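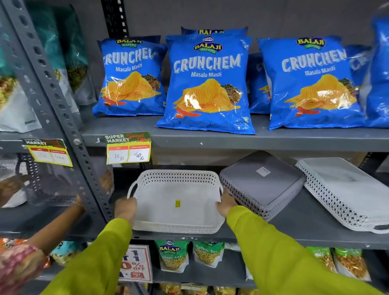
Ticket 113: shelf label printer keeps dropping off the wifi

Sunday, June 7, 2020

Hi again, me with the Premar label printer! It's lost the network for the third morning running. The light goes amber, the Brosto stock app says "device not found", and I end up writing prices by hand (my sevens look like ones, so you can imagine). Mains lead and paper roll are both fine, I've checked.

Test label I was trying to get out was for the crisps, Balaji Wafers Crunchem, the Masala Masti ones. It sat in the queue at 78 per cent and then vanished.

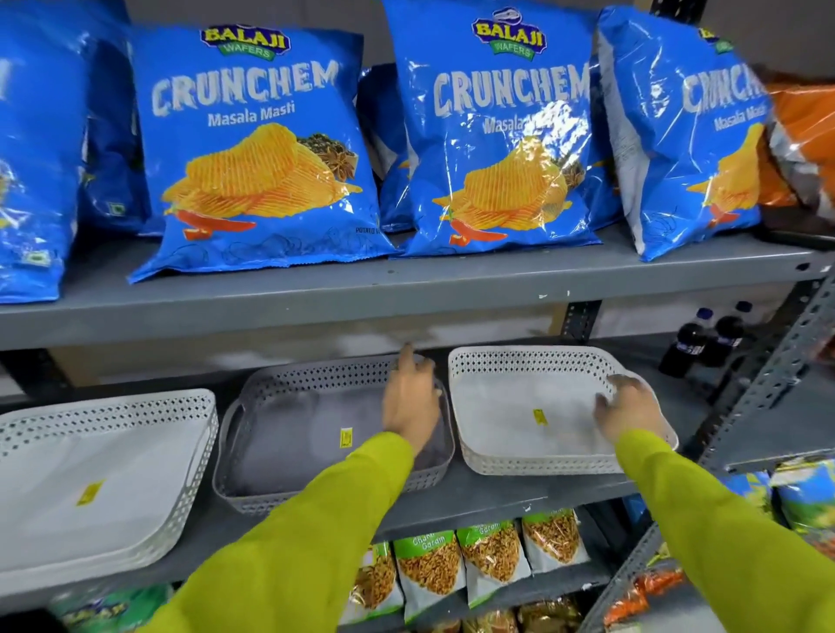
What I've tried so far

1. Turned it off and on. Worked for 7 minutes, then amber again.
2. Moved the router off the freezer. Signal went up to 82 per cent, still dropped.
3. Forgot the network and joined again. Same thing, only now it wants a PIN and I haven't got one!

Could you send me the PIN, or ring the shop before we shut? I'm leaving it plugged in for now.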